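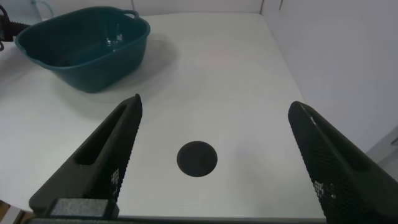

Why does the boat in Plultance feel late to turn when the game is running perfectly smoothly?

The stick is being read at the end of the game's update, after the boat has already moved, so every push of the stick waits a whole extra update before the rudder hears of it. At our update length that is 33 milliseconds thrown away before anything else has had a chance to be slow.

I've put that at the top so that anyone leafing back through the notebook in six months can stop there and go and make a cup of tea. The rest is how I got to it, with the wrong turnings left in, and a few things still to do before the December build goes out to the testers.

It began with the harbour level, Dimaculangan, which we all love and which most of our testers have called some version of "swimmy". Three of them used that very word. I'd been putting it down to the water. We spent such a long time in the spring making the boat heavy, so that it leans and slides and takes a while to come round, and I was quite prepared to defend that to anybody as a matter of taste. Then I played it for an hour on the big telly with the sound off (I recommend this, by the way, the engine noise covers a multitude of sins) and found I was steering early. Every bend, I was pushing the stick before I wanted to turn. A heavy boat you lean into. This I was second-guessing, and it made me rather cross with myself for having argued so warmly on the water's behalf.

First wrong turning: the dead zone. Ours was set generously, left over from an old pad of mine with a loose left stick that drifted if you breathed near it. I brought it down a good way, and the boat did get livelier with small movements, so for one happy morning I thought that was it. But flick the stick hard over and the dead zone is crossed in no time at all, and the lateness was still there. I've kept the smaller value anyway. It's nicer in the narrow channel by the fish market, where you really do want those little nudges.

Second wrong turning was smoothing. There's a curve between the stick and the rudder, there's another on the rudder itself, and the camera has one of its own on top of that. I took them out one at a time. With all three gone the boat handles like a shopping trolley and the camera made me feel ill, and it was still late! Back they all went, apart from the one on the stick, which I've halved.
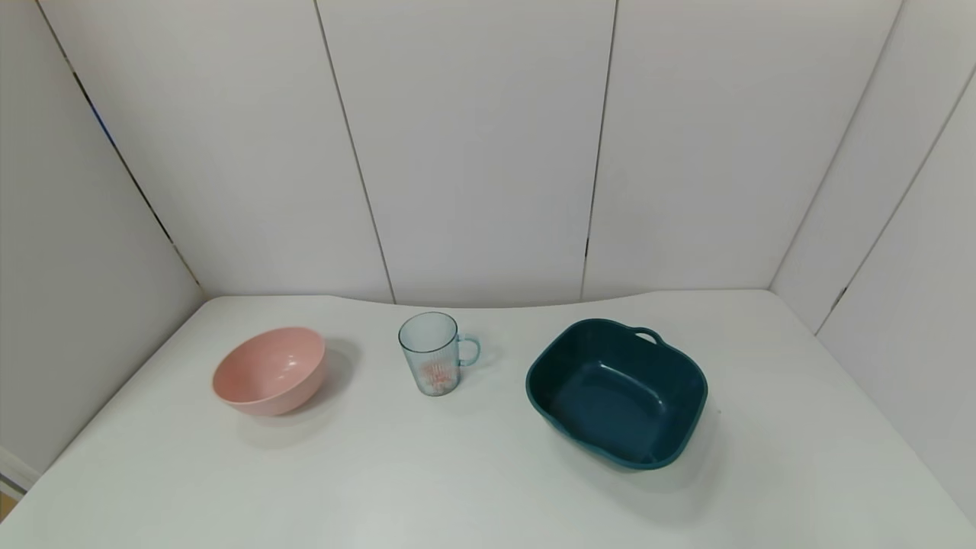 Xiaoyan Liao
Gameplay and controls, Odell

So after lunch I did what I ought to have done first and got Pludton to do the looking. For anyone new, Pludton is our little logging tool, and it writes a line whenever a button or stick changes and another whenever the boat's heading changes, each with the time against it. It's ugly and the output is a great wall of numbers, but it doesn't have opinions about water.

I recorded a run out of Dimaculangan, from the slipway to the outer buoy, 90 seconds of it, being as rough with the stick as I could manage. That gave me 2000 lines to go through, and I'm sorry to say I went through a good many of them by eye before it dawned on me to sort them. Once sorted it was plain as anything. Stick moves, an update goes by with the heading unchanged, and then the rudder starts to come over on the next one. Every single time, from the slipway right out to the buoy. If it had been the water or the curves I'd have expected it to vary with speed, and it doesn't care about speed in the least.

The culprit is the order in which things are called. The boat goes first, then the gulls and the other traffic, then the tide, and the controls come last. I remember moving them there. It was when we added the photo mode and the pause menu kept swallowing the first press, and shuffling the controls to the bottom of the list cured it, and I was so pleased that I never looked at what else it had done. There's even a note of mine in the code that says "seems fine here". Well!

What I've changed today:

Controls now read first, before the boat.
Photo mode gets its own small check for the swallowed press, so that bug ought to stay dead. I've tried it with the pad and with the keyboard, and not yet with a mouse.
Dead zone smaller, as above.
Stick curve halved. The rudder and camera curves are as they were.

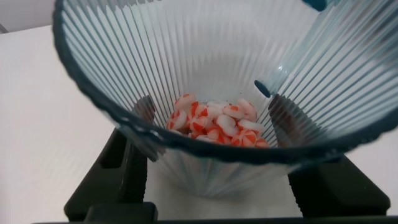 The difference in the hands is bigger than I'd have guessed from the log. I did the fish market channel clean on my second go, and I am not a good player of my own game, as everybody in the workshop is kind enough to remind me. It also makes the boat feel heavier, which I didn't expect at all. When the rudder answers at once and the hull comes round slowly after it, you feel the weight as weight. With the lateness in there the two got muddled together, and it just felt vague.

There is a snag, and it's the moored boats. They were all tuned to be fair to somebody steering late, so the gaps between them are wide and the warning bell goes off very early indeed. Dimaculangan is now a bit easy. I'd rather not start shoving moorings about by hand the same week as a build, so my suggestion is to leave the layout alone, bring the bell in closer, and see what the testers make of it. We can tighten the gaps in the new year if they get bored. 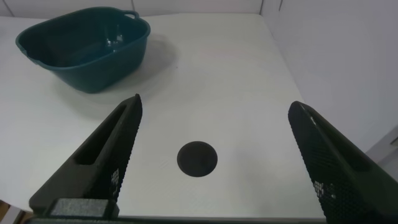 The ghost races are a bigger worry. A ghost is a recording of the stick, played back through the same controls, and with the order changed every old ghost turns one update sooner than it did on the day. Mine set off beautifully from the slipway and went straight into the harbour wall. I think we can store a version number with each recording and hold the old ones back by an update when they play, which is a bit of a bodge, but people have put real effort into those times and I don't want to wipe them.

Still to do: the mouse in photo mode, the bell, the ghost version number, and somebody with younger eyes than mine to play the night crossing and tell me whether the camera now swings too much. I'll leave the build on the shared drive under today's folder, with the Pludton log beside it.

Shared 3 times

3 comments

Jennylyn Dela Peña
Played the night crossing twice. Camera is fine going out, but coming back in past the lighthouse it swings a touch far when you let go of the stick. Might be the camera curve wanting a nudge now that the rudder is quicker? The steering is lovely though, I'd stopped noticing how early I was turning.

Xiaoyan Liao
Oh good, thank you, and yes, I see the lighthouse one too now that you've said it. I'll try the camera curve tomorrow morning before I touch the ghosts.

Jennylyn Dela Peña
Please keep my outer buoy time whatever you do with them. Also the bell still rings twice if you reverse into the slipway.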